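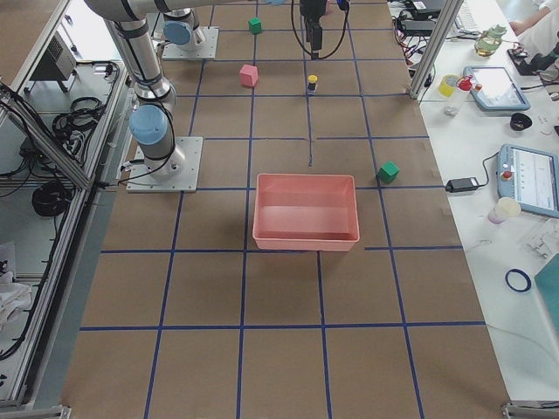 Right, good morning! I want to start with tidying up, because it's the chore I hate most and the one people always ask me about. Can a machine do it yet? My answer is "some of it, slowly, and I find that thrilling". Look at how little is on the brown surface: a pink bin, a few cubes, a small vial with a yellowish cap. Your kitchen drawer is worse than this. Mine certainly is. And yet getting each of those into the bin is a proper job, with the fingers coming in from above and having to end up in the right spot every time.

(Pause. Ask who has a drawer like that. Wait for hands.)

Cubes first. Cubes are kind. Flat sides, same width whichever pair you pick, and they stay where you put them. Muvel ran 125 cube pick-ups for us in August and I sat there grinning like a child at a train set. The one snag is the angle. A cube turned a bit askew wants the wrist turned to match, and if you get lazy about that you pinch it by the corners and it squirts out sideways.

Now the vial. Go slowly here, people like this part. Narrow, taller than it is wide, easy to knock. You and I would grab it while talking to someone else. A gripper that's out by a finger's width tips it over, and then you have a rolling thing, which is a completely different chore!

Mention the tape grid. With squares marked out you can say where a thing was put and put it back there for the next go. Your worktop at home has no squares. Zoia Levchenko made this point to me at Proltdale and I've been pinching it ever since, so credit her by name.

Shop floor next. The Burura packing bench is the one I'm most hopeful about: same bin, same parts, decent light, roughly 175 items in a morning. Nazarenko's bench got to 191, but they had 2 people feeding it, so say that out loud before somebody asks.

Homes are harder. Socks. Cling film. A spoon under a tea towel. I'd love to be wrong about the socks and I'm happy to be argued with over coffee.

(If short of time, skip Nazarenko and go straight to socks.)

Last bit: what I'd hand over today. Sorting small hard things into one open bin, yes, gladly. Loading my dishwasher, no, and I'd still pay to watch it try. Then questions. Repeat each one into the microphone, the back row couldn't hear last time.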